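Notebook, February, afternoon. Laundry sorting, second pass.

Started again after lunch with the mixed load. Same rule as the morning: darks out first, reds kept to one end of the table so they don't get mixed back in, everything else waits. The green basket stays up on the table this time. On the floor it got kicked twice this morning.

Scale reads 700 g for the basket empty, so take that off every weight on the sheet. Volodymyr Harasym had been writing gross weights since the Esholm batch. I corrected the ones I could find and put a pencil mark by the rest. 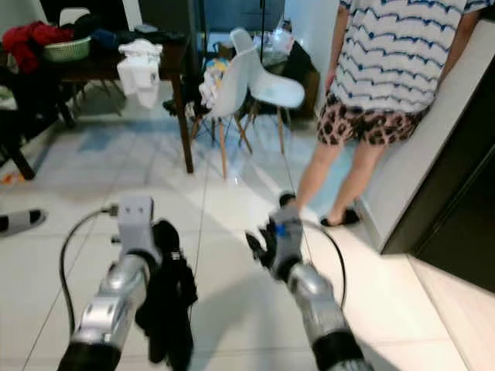

Darks are slower than anything else. Black on black is hard to tell apart once it's in a heap, and half the time a sleeve comes up with something else tucked inside it. Shook each piece out once before folding, which took longer but saved going back. Allow roughly 20 minutes for a full basket of darks until we have a better number.

Reds: still some blue in with them, to be pulled before the next wash. Bag or cloth on the table edge needs a proper place. Suggest a hook, Flakell has the small ones.

Sheet 59 is filled in up to the darks. Column for "inside out" is missing on the new printout, so I wrote it in the margin. V. to fix the template.

To do: wipe down table, new pencil, ask Nechyporuk if the old drying rack is coming back.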